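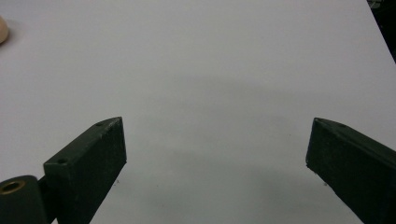 How to Clean and Care for a Matte Light Gray Tabletop

Posted May 27, 2020 by Victor Kimaro

Matte tops hide fingerprints better than glossy ones, but they show grease and the wrong cleaner can leave shiny patches. This page covers regular cleaning, common marks, and what to keep off the surface. It applies to most factory-finished matte tops, including painted and laminated ones. If yours is oiled wood or bare stone, follow the maker's directions instead.

What you need

Two soft microfiber cloths, one for washing and one for drying
A bowl of warm water
Plain dish soap, without lotion or added scent
Rubbing alcohol
Baking soda
A plastic scraper or an old plastic card

Regular cleaning

1. Clear the top completely. Moving things from one end to the other while you wipe pushes crumbs under them.

2. Brush off grit with a dry cloth. Grit dragged under a wet cloth is where most fine scratches come from.

3. Put a few drops of dish soap in the bowl. More soap only means more rinsing.

4. Wring the cloth out until it stops dripping. Start at the far edge and wipe toward you in long, straight, overlapping passes.

5. Rinse the cloth and go over the top again with clean water. Soap film is the usual cause of a cloudy look on light gray.

6. Dry with the second cloth, in the same direction.

Check your work from a low angle with a light on the other side of the table. Overhead light tends to hide streaks, and a soft shadow can look like a stain on a pale top. Move the lamp. If the mark moves too, leave it alone.

Removing marks

Pencil: Rub lightly with a clean white eraser. Colored erasers can leave their own dye.

Ballpoint or marker: Dampen a corner of the cloth with rubbing alcohol and dab. Work from the outside of the mark in, then wash the spot with soapy water. Try the alcohol on the underside or a back corner first, especially on a painted top.

Dried glue or food: Lay a warm, damp cloth over it for five minutes, then lift it with the plastic scraper held nearly flat.

Coffee and tea rings: Mix baking soda and water to a thin paste. Spread it on, wait two minutes, and wipe it off without scrubbing. Rinse twice.

Rubber scuffs: A dry microfiber cloth and firm pressure will get most of them. Use a little alcohol on what remains.

What to avoid

Do not use scouring powder, steel wool, or melamine sponges. All of them polish a matte finish, and the shiny spot is permanent. Furniture wax and spray polish also leave uneven shine. Bleach can yellow some pale finishes.

Put felt pads under lamps and anything else with hard feet. Use a trivet for hot pans even if the top is sold as heat resistant. If you cut paper or fabric at the table, use a cutting mat that covers the full length of the cut.

How often

A dry wipe every day and a wash once a week is enough for a work table. Kitchen tables need the wash after any greasy meal. Replace the cloths when they stop picking up dust.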